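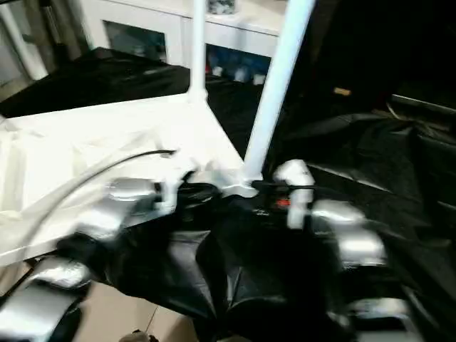
4. Setting up billing alerts on your Skiltum meter display

The display shows your electric use and the rate in effect. Alerts are off until you turn them on.

1. Press and hold Menu until the account screen opens.
2. Enter the last four digits of your Shevchuk Electric account number. They are printed at the top right of your bill.
3. Select Rate Plan and choose the plan named on the bill. If you are on the Cekville municipal rate, choose Plan 7.
4. Select Alerts, then Monthly Limit. The factory setting is 200 dollars. Use the arrows to change it.
5. Press Save. The screen returns to the main view after two short beeps.

Note: Rate changes approved by the utility commission load overnight. Summer rates start in July. Riders and fees appear on a separate line and do not count toward the limit.

Caution: Do not open the meter housing or break the utility seal. If the display shows code 3195, call the utility.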